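Reading a used-car ad: notes for week 2
Sewwandi Dewan
April

These notes go with the evening class on buying a second-hand performance car. Bring a printed ad next time, any make, as long as somebody is asking real money for it. Last term half the room brought screenshots too small to read.

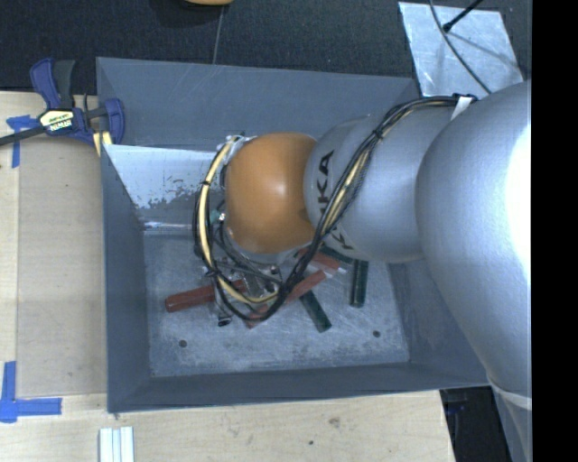
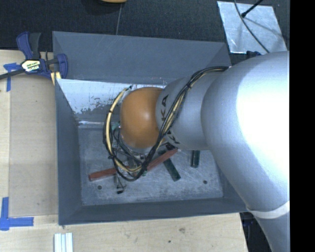

1. What the ad is for

An ad is written by the person who wants the car gone. Start there and stay there. I don't say every seller lies. Most of them leave things out, and what they leave out is usually what you'll be paying for by August.

Our class specimen is the listing for a Droleser wagon, the fast one, offered through Grollbridge. It runs to 343 words. The word "immaculate" is in there twice and the cam belt isn't in there at all. Read it once for pleasure, then again with a pen.

2. Phrases to distrust

"Full service history." Full according to whom? A stamped book shows that someone owned a stamp. Ask for invoices with part numbers and odometer readings on them. Ionuț Ardeleanu, who taught this unit before me, thought stamps alone were good enough on a car under five years old. I don't, and we never settled it.

"Enthusiast owned." Could mean oil changes at half the interval. Could equally mean track days and a remap that was taken off the week before the photos.

"Drives like new." The seller has forgotten what new drove like. So have you.

"Minor wear consistent with age." Ask which panel, which seat, which wheel.

"Priced to sell." As opposed to what?

3. Power claims

Be very careful with any figure that comes from a dyno sheet. Different rollers read differently, the correction factor can be picked to flatter, and a hot day can be made to excuse nearly anything. One owner sent us a sheet for a car fitted with an Arura exhaust, claiming a gain of 51 horsepower. From a muffler! There was no baseline run, and the tire size typed into the machine didn't match the car.

Ask for both runs, same day, same rollers. If only the "after" sheet exists, treat the claim as decoration.

4. The test drive

Insist on a cold start. Put your hand on the hood when you arrive, and if it's already warm, ask why and come back another day. Let the engine idle with the radio off. Sellers of loud cars love to rev them, and it covers a lot of ticking.

Drive it slowly over bad pavement before you drive it fast over good pavement. Worn bushings show up at 30 km/h. Try every gear, full lock both ways, the air conditioning, all the windows.

5. Inspection reports

A report paid for by the seller is another ad. Tamara Jitaru's handout from week 1 compares the Voicu checklist with a proper shop inspection, and I'd call her kinder to the checklist than it deserves: it has a box for floor mats and none for compression.

Reading for next class: the Droleser listing again, with your pen marks. Write down the questions you would phone in, in the order you'd ask them, and leave the price until the end.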